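June, bench 2, kettle on

Glaze notes, before I forget which jar was which (again). Batch 14 of the tin white came out of the Lepik kiln this morning and I'm pretty chuffed with the colour - creamy, a bit of warm speckle where the iron came through, no crawling on the rims. Batch 13 is still the ugly one. I've left it on the shelf as a warning.

Recipe same as last time except I swapped the old feldspar for the Daver one. Dry weight 3392 g, sieved twice, and it settled like concrete overnight so next time a pinch of bentonite goes in first.
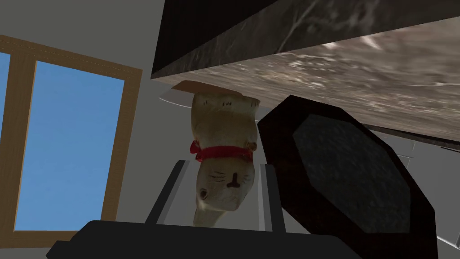

Cones: the middle shelf dropped nicely, bottom shelf lagged. I still reckon the lower element is tired. Controller logged 904 at the point where I normally start the slow climb, so that part's fine, and the soak was the usual length. If anyone else is firing this week, keep your good stuff off the bottom.

Red stain next. The Fikine red is gorgeous brushed on thick and goes liver-coloured if you're stingy with it, so three coats, let each one go chalky before the next. Don't thin it with the tap water out the back, it's full of rust at the moment! 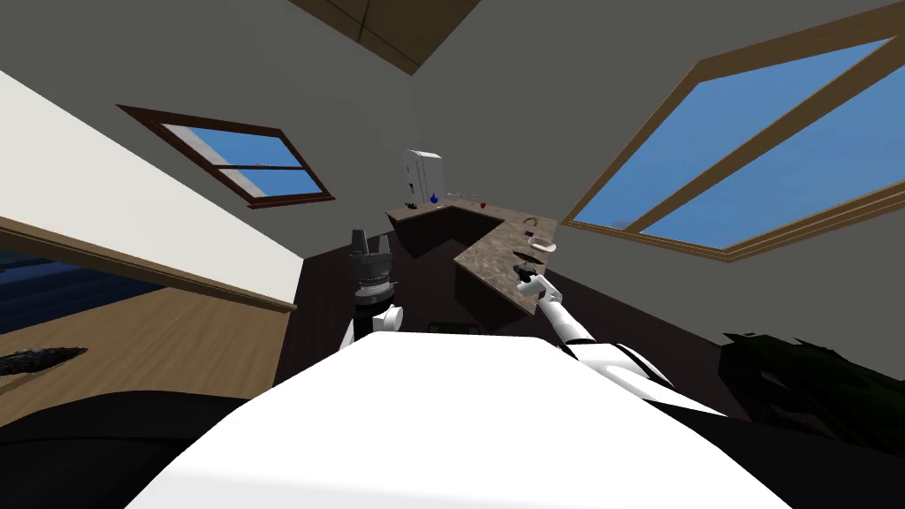 Kitchen counter, the L-shaped one.

Went through the test tiles after lunch. Tile F has pinholes, tile G has fewer, tile H is lovely but I didn't write down what's on it. Brilliant. My guess is Ustasitz clear over the brown slip, one dip, and I'll redo it to check.

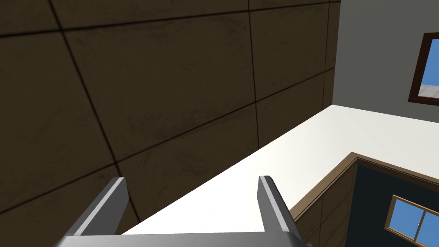

The brown slip itself needs thinning. It went on lumpy at the corners and I had to fettle every square by hand, which took ages and got dust everywhere (mask on, yes, and wet-wiped the bench after). We're down to the last bucket too.

Kiln counter's a fair way off 4000 hours yet, so no service due, but I'd still like someone to put a meter across that bottom element.
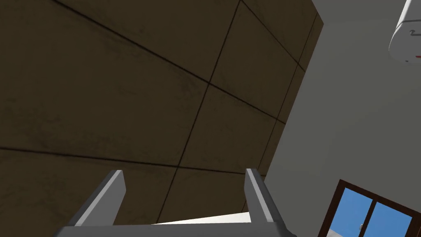

Brown panels overhead, white wall to the right.

To do: remake H, bentonite, label the bloody jars, order cones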